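3.2 Collecting demonstrations by hand and by remote control

All demonstrations were collected in one room at Lelum over 31 sessions. Two ways of showing the task were used. In the first the operator takes hold of the arm and moves it through the task directly (hand guiding). In the second the operator sits at the Pumphrey console and drives the arm with a six-axis stick, looking only at the wrist view. Same arm, same tabletop, same gripper for both. Operators were told the goal in one sentence and nothing about how to reach it.

Total kept: 2213 demonstrations. Another 283 were thrown out, mostly for dropped joint readings, a few because the operator gave up and parked the arm. We did not throw out clumsy ones. A demo with three false approaches and a late grasp is still a demo, and the policy in Section 4 needs to see how people get out of trouble as well as how they stay out of it.

Hand guiding was faster for almost everybody. It also gave worse wrist views. An operator standing next to the arm watches the table with their own eyes and has no reason to care what the wrist camera gets, so the wrist is often brought in very low, or tilted, or pushed right up against something. Remote operators can't do this for long. Once the view goes to mush they stop and back off. The two sets of recordings therefore differ in more than speed, and we come back to this below.

Loss of view was the most common fault in the set. We mark a frame as "blind" when the wrist view holds no edge sharp enough for the tracker to lock on (Figure 3). Blind frames are kept in the recording but get zero weight in the image loss. Joint and gripper readings from the same moments are used as normal.

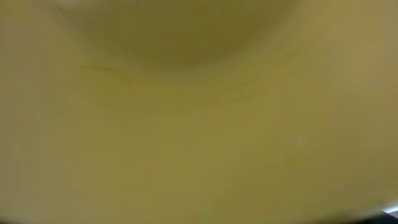
Figure 3. Wrist view at very close range. An olive-yellow surface takes up nearly all of it and is too blurred to track; one fine dark line at upper left, a bright sliver at lower right.

Blind frames come in runs. Short runs are harmless, the policy coasts through on joint readings. Long runs are a problem because the object may have shifted in the meantime and there is nothing in the image to say so. We tried filling the gaps by interpolating between the last good frame and the next good one, this made things worse and was dropped. A fixed overhead camera would fix most of it. We left it out on purpose, the point of the study was to see how far wrist view alone will go.

Labeling was done by two people working apart, then compared. Where they disagreed on the start of a blind run we took the earlier frame. Where they disagreed on whether a frame was blind at all, Alun Bevan made the call. 239 frames needed this. Low number given the size of the set, but they cluster at approach and release, excactly where it matters.

3.3 Operator differences

Remote operators develop habits fast. Most settle on one approach height by the second session and stick to it. Some come straight down, others slide in from one side and let the near finger find the rim before closing. The side approach looks untidy in the joint traces but it does well with containers, where the walls give a little and a dead-center descent needs better depth judgment than a single wrist camera allows.

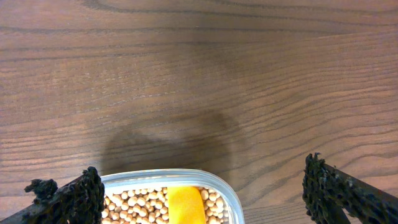

Depth is the weak point of the console in general. With one camera and no force signal in the stick, operators read height from whatever they can get: how large the rim looks, how the grain of the table spreads out, and above all the shadow the arm throws on the wood. Several said so without being asked. We had planned to even out the room lighting after the first week to cut shadows, and didn't, given these comments. A short test with a diffuse panel over the table (Appendix B) had operators hovering longer before each descent.

Uneven finger spacing is also common under remote control. One finger ends up close against the container and the other well clear of it. Hand-guided operators correct this before closing, nearly always. Remote operators often don't, they close anyway and let the container slide over to meet the far finger. On an empty container that works fine. With loose contents such as dry beans it is less safe, since a fast slide shifts the fill and anything resting in it. We asked for no correction here. The behavior is part of how people really drive the thing.

The rough black pads on the fingers matter more than we expected. With the smooth Kusberg pads used in the pilot, operators squeezed harder and the thin-walled containers bowed. After the change they closed more lightly, in both modes. Pilot data from before the change are not mixed in with the main set.

One more difference. Hand-guided demos have almost no pauses, remote ones are full of them. The pauses are not noise. They fall before descent and before closing, when the operator is making up thier mind, and a policy trained with the pauses cut out tends to rush both. We kept them at full length in the main runs and cut them only for the comparison in Section 4.3.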